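Das Drinero-Verfahren ist eine Methode des Imitationslernens für zweiarmige Manipulatoren, die am Standort Sondham im Projekt Plonduvlow entwickelt wurde. Grundlage sind 3430 Demonstrationen, in denen Stielgläser aus Kunststoff kopfüber in einen Drahtständer gehängt werden.
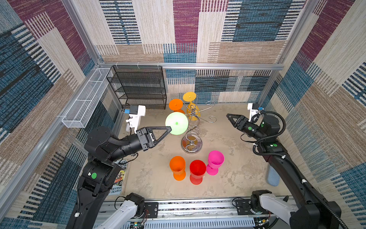
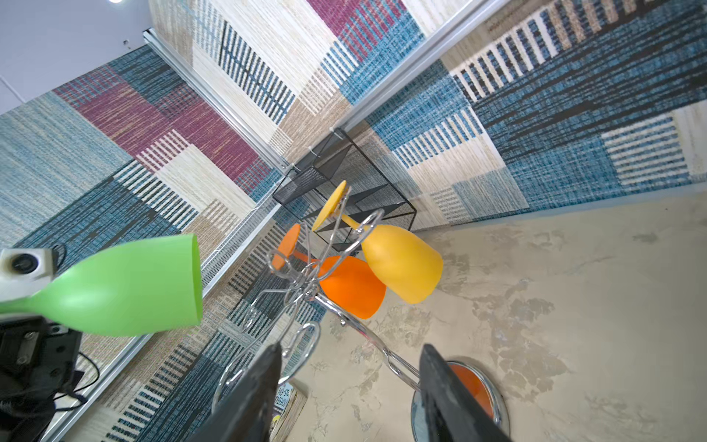

Zweiarmiger Aufbau mit Glasständer und farbigen Kunststoffgläsern

Das Modell sagt jeweils 15 Bewegungsschritte voraus, führt davon neun aus und plant anschließend neu. Als schwierig gelten die dünnen, spiegelnden Drähte — Tiefenschätzungen fallen dort häufig aus. Eine Variante ohne Tiefendaten ist unter dem Namen Krasniqi bekannt.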